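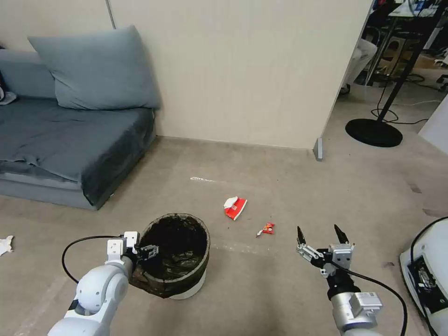

Neema Wanyama wrote to ask whether the spring supper and film night will run again this June, and whether people who missed out last year will get first pick of the seats. The supper is back. There is no priority list, but we are adding a second sitting, which should help.

The evening will be held at the Kulell Hall, as before. The first sitting is at 5:30 and the second at 7:45. Each sitting has room for 60 guests at shared tables. The film is the same for both, a black-and-white musical with a short newsreel ahead of it, and it starts once the main course has been cleared.

Supper is three courses: leek soup with rolls, chicken pie or mushroom pie, and lemon pudding. Coffee and tea are included. Please tell us about allergies when you book, as the pies are made the day before. Wine and cider can be bought at the side bar, cards only.

Tickets are $29 each and go on sale at the hall desk at 10 a.m. on the first morning of the month. You can also book by phone. We can hold a table for one party for up to 3 days without payment, after which the seats go back on sale.

Last year's supper raised $985 for the new projection screen, and the screen is now up. Money from this one will go toward the curtains on the street side, which let in too much light for early showings.

Phúc Hứa will play piano between courses at both sittings. Requests can be left at the desk with your booking. Parking is behind the hall, and the side door has a ramp.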